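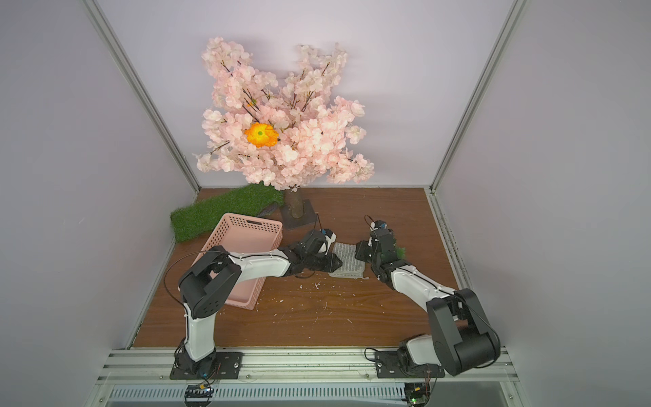
Cherry tree on its square base, turf strip and pink basket to the left.

28 Jan 2025

Clarkstead plinths, continued

Second panel out of the clamps this morning. Bow measured with the long straightedge laid corner to corner: one millimeter on the first diagonal, none on the second. First panel was four and two. Same sheet stock, same glue, same clamps. The difference is that both faces of this one were sealed before glue-up, and the first was sealed on the show face only. I had that down as a guess last week and will now treat it as the working rule until a panel says otherwise.

Panel length after trimming is 1,435 mm. The drawing has it longer, but the drawing was made before Clarkstead sent the revised niche opening, and the short version clears the skirting. Drawing not yet corrected. Whoever prints the next set, check the revision letter first.

Glue

Opened the second tub of Ondar. It is thicker than the first and skins over faster on the roller tray. Lot numbers differ. Test strips:

Strip A, old tub, 10 minutes open time, then clamped. Broke in the wood, clean fiber tear along the whole joint.
Strip B, new tub, same open time. Broke partly in the glue line. Dull patches at one end where it had skinned before closing.
Strip C, new tub, half the open time. Fiber tear again.
Strip D, new tub, misted lightly with water before closing. Held, but squeeze-out ran down the face and had to be scraped. Not worth it.

Use the new tub at half the open time. That means the long panels need two people on the roller, or one person gluing in halves. I tried halves on an offcut and there is a ridge at the overlap that prints through the thin facing. Two people, then.

Shop was cold first thing, and I did not log the temperature for strips A and B. They were made within the same hour, so the comparison should stand. Strip C was after lunch with the heater on. Should be repeated cold before we lean on it.

Facing

Lesine facing arrived with one roll creased along the edge. The crease is inside the trim allowance for the side panels, so I kept it and marked the roll end with blue tape. Do not cut tops from that roll. The good roll is on the upper rack.

Sanding schedule for the edges: start at 120, finish at 200, stop there. Going finer on the end grain made it take the stain unevenly, with pale streaks near the corners. Sample block is on the windowsill, labeled on the underside. The streaks show best in side light and almost vanish under the overhead tubes, so look at it by the window.

Saw

The Vishwakarma fence is still drifting at the outfeed end. Tightened the rear clamp, cut four offcuts and measured each: taper present on all of them, smaller than before. The rear clamp face is worn on one side. I shimmed it with a strip of brass and the taper dropped below what I can read with the calipers. A shim is not a repair — it will walk out in time. New clamp face to be turned or ordered. Until then, check the fence at both ends before any cut longer than the table.

Also changed the blade. The old one had a chipped tooth, which accounts for the fine line on the underside of panel one. I had blamed the table insert for that, and the insert is fine.

Weight

Clarkstead asked for a figure for the small plinth lid. Weighed it three times on the bench scale, re-zeroed between each: 893 g every time. That is bare, without facing or felt. Do not quote it to them as the finished weight. Will weigh again once the facing is on and the edges are sealed.

The tip test on the full plinth has not been done. It needs the level section of floor near the loading door, which is full of sheet stock at the moment.

Corner blocks

Glued only, no screws, on two corners. Glued and screwed on the other two. After a drop from knee height onto the concrete, one of the glued-only blocks let go along its long side. The screwed ones held, though one shows a hairline split from the screw. Pilot hole was undersized. Next size up for the pilot, and keep the screw back from the end grain by at least its own length.

Open

Repeat strip C cold.
Correct the panel length on the drawing.
Clamp face for the saw.
Ask Lesine for a credit on the creased roll, photos are in the job folder.
Clear the floor by the loading door and run the tip test.
Third panel goes in the clamps tomorrow, sealed both faces, new tub, two on the roller.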